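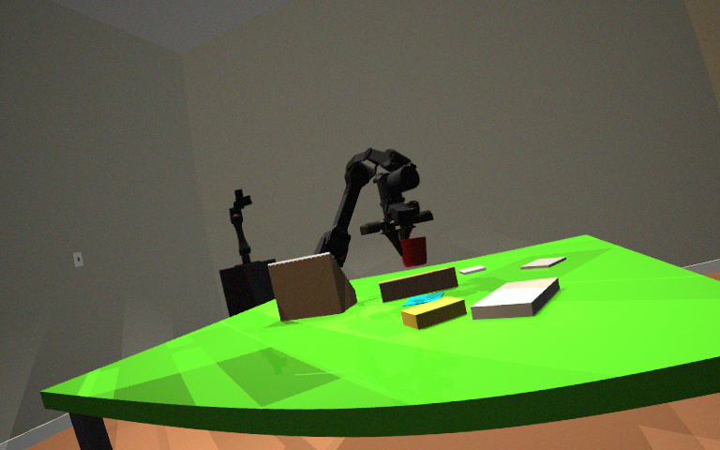
Sim view, right arm holding the red cup just over the green table. Long thread about the bug that ate my fall - grab a snack!

1/ OK so I finally get to tell this one. I've been building a pick-and-place task in simulation, and for weeks the arm kept dropping the cup. Same cup, same table, same code. It would pick it up beautifully, carry it over the clutter, and then let go in midair like it had been startled. I was so mad and also completely hooked.

2/ Quick setup for new folks. The project is called Nallthorpe. Two black arms, a tabletop with blocks and slabs of different sizes, and a cup that has to get from one spot to another without knocking anything over. Physics runs in Dewan, which is a small simulator I love very much even when it hurts me.

3/ Why a sim first? I want to run this on a real arm in the shop in Trultville, and I'd like to make my mistakes where they cost nothing. The real arm is strong enough to hurt a hand. A fault that makes fingers open when they shouldn't is a fault I want to meet on a screen.

4/ So I set up a big overnight batch. 651 runs, each with the blocks shuffled. Woke up, made coffee, opened the log. 51 drops. In every one of those the planner swore the grasp was good right up to the moment the fingers opened.

5/ First guess: friction. It's always friction, right? I turned the friction on the cup way up. Still dropped. I turned it up to something silly, basically glue. STILL dropped. That was the first really useful clue and I walked right past it, because I was busy being annoyed.

6/ Second guess: the shape of the cup. It's wider at the rim than at the base, so I figured the fingers were squeezing it down and out like a watermelon seed. Great theory! I even drew it on the whiteboard! I swapped in a straight-sided cylinder and got drops with that too. Erased the whiteboard.

7/ Third guess: the other arm. There's a second one back beyond the table that isn't part of this task. It just stands there. I'd ignored it since May, because why would it matter? It holds nothing, it goes nowhere. You can see where this is headed and I could not.

8/ What got me there was slowing the playback way down and putting the gripper command next to the gripper position. The fingers weren't slipping. They were being TOLD to open. Clean, crisp open command, straight from my own software. The cup never had a chance, glue or no glue.

9/ So who sent it? Every arm has a watchdog. If an arm doesn't hear from its controller for a bit, the watchdog decides something is wrong and puts that arm into its safe state. Good idea, keep your watchdogs, I will not hear a word against them.

10/ The idle arm wasn't getting any messages (nothing for it to do!) so every so often its watchdog tripped. Totally correct. But the safe state message went out on a channel both arms were listening to. The working arm heard "go safe" and did what it was told.

11/ And the safe state, as I had written it, in my own file, with my own hands, was: stop moving and OPEN THE GRIPPER. I remember writing that! I was thinking about pinched fingers. I wasn't thinking about a gripper with something in it, hanging over a table.

12/ That makes 2 mistakes stacked up. A shared channel, and a safe state that only made sense for an empty hand. Fix just the first one and my drops go away, but the second one sits there waiting for the day a real watchdog trips for a real reason.

13/ Why only some of the runs? Timing. The idle arm's watchdog had to trip while the cup was in the air. If it tripped before the pickup, the fingers were open already and the planner just carried on. If it tripped after the cup was set down, same deal. Sneaky, sneaky bug.

14/ The fix for the channel was dull: each arm now gets its own, plus a separate stop-everything message that has to be sent on purpose. The idle arm also gets a steady "you're fine, stay put" message so its watchdog has something to chew on.

15/ The safe state took a lot more thought. Now an arm holding something stops and keeps its grip at low force. An empty one stops and leaves the fingers where they are. Opening is a separate button that a person has to press. For the real arm I'm adding a way to back the fingers off by hand with the power cut, because "holds its grip" is a bad answer if the thing in the grip is you.

16/ I'm still not sure low force is right for everything. A cup, fine. Something heavy that could slide out slowly? Something hot? If you work on this for a living I would love to hear how you choose. I've read a pile of stuff and people really do disagree.

17/ Reran the same batch on Dec 3, 2019, same seeds, same shuffles. Zero drops from the watchdog. There were 2 runs where the arm clipped a block on the way over, and those are plain old planner trouble. I was weirdly happy to see them. Normal bugs! Welcome!

18/ Stuff I'm doing differently now. Log who sent a command along with the command. I had the "what" and the "when" all along and no "who", and that one missing column cost me weeks. Also, trip every watchdog on purpose, mid-carry, and watch what happens. Took me an afternoon to write that test.

19/ Big thanks to the folks on the Pundmont forum who kept asking "are you sure it's slipping?" while I kept posting friction numbers at them. You were right and you were very patient about it.

20/ Somebody asked if I'll share the watchdog test. Yes! It needs cleaning up first, the variable names are a disgrace. Next up is the block clipping, and then the same test on the real arm with a foam cup and me standing well back by the stop button.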